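# Sealing a granite counter before we move in, is it worth doing myself?

**Plilosus**

Hi all! We get the keys to our first house on August 24, 2026, and I'm so excited about the kitchen I can hardly sleep. It has granite counters, the speckled kind, and the seller has no idea when they were last sealed. A local shop quoted me more than I wanted to spend. Is this a job a total beginner can do in a weekend? And how do I know if the stone needs it at all? I cook with a lot of oil and lemon, if that matters.

**Tomoana**

Congrats on the house! Yes, you can absolutely do this, and it's kind of fun (I put music on and make an afternoon of it). Test it first. Drip a little water on the stone, wait 10 or 15 minutes, wipe it up. If there's a dark patch where the water sat, it's ready for sealer. If not, leave it alone and go unpack boxes!

If it does need doing:

- Clean with dish soap and warm water, then let it dry overnight.
- Wipe on a penetrating sealer made for granite, one small section at a time.
- Buff off every bit of the extra before it dries, or you get a haze that is a pain to remove.
- Check the label for a second coat and for how long to keep the counter dry.

I paid 50 dollars for sealer and good cloths and have enough left for next time. 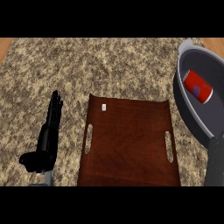 *Speckled granite in beige, tan and brown, with a dark wood tray on it.*

Colors like these are so forgiving, by the way. Crumbs vanish, so wipe down even when it looks clean! For the oil and lemon, mop up spills soon and skip vinegar cleaners, which are rough on sealer.

**Ditar**

just seal it, takes 2 hours tops. mine's been fine

**Budby**

Agree with Tomoana on the water test, but try it in a few spots. Ours was fine by the window and thirsty next to the stove, so I only did that end. Open a window too, some of those sealers smell strong. We did ours in September and could leave the back door open the whole time, which was lovely.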